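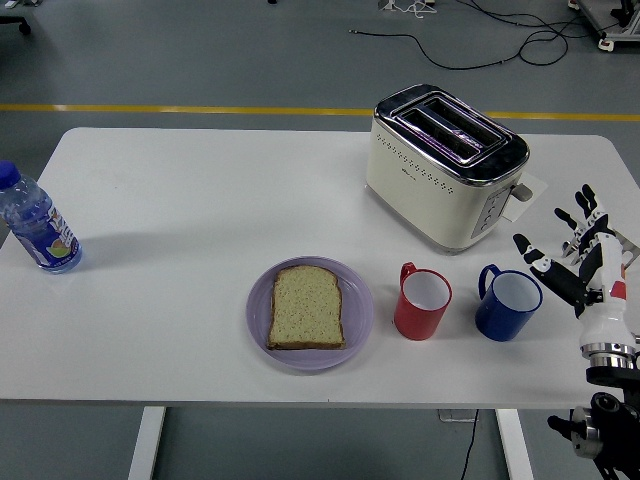
Radosław Śliwiński asked that the eyewash entries be closed out before the October survey, and that any item marked "open" carry a name against it.

Buchanan Urgent Care, Monthly Safety Inspection
Area: treatment rooms, corridor B, staff room, clean supply

1. Exits and corridors
Corridor B clear width maintained: Yes
Exit signs lit on battery test: Yes
Comment: Wheelchair parked inside the fire door swing at 7 a.m. Moved during the round. Second month in a row.

2. Eyewash station, soiled utility
Weekly flush log complete: No
Comment: Two entries missing. The Zistura unit runs clear and both caps release on activation. Open, T. Henriques.

3. Medical gas
Cylinders chained or in stands: Yes
Full and empty separated: Yes
Comment: Replace the handwritten "empty" tag with the printed one.

4. Crash cart
Lock number matches log: Yes
Defibrillator self-test passed: Yes
Comment: Pediatric pads are close to expiration. Reorder placed through Drimus.
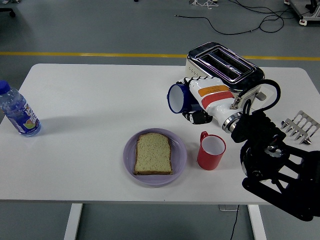 5. Clean supply
Bottom shelf solid, 8 inches off the floor: Yes
Sprinkler clearance: Yes
Comment: Saline cartons were stacked loose on the top shelf. Restacked by size. Shelf load label reads 300 lb and should be moved to eye level.

6. Sharps and waste
Containers below fill line: No
Comment: Room 4 container over the line. Changed during the round. Tiago Henriques to check whether the pickup interval still fits the patient count, now 4000 visits a year.

7. Staff training
Fire extinguisher refresher: 80 percent complete
Comment: Remaining names are all night shift. Flolteo module link resent.

8. Refrigerators
Vaccine unit temperature log complete: Yes
Staff food stored separately: Yes
Comment: Door gasket on the vaccine unit is stiff at the lower hinge. Work order entered.

Items 2 and 7 carry over to the next round.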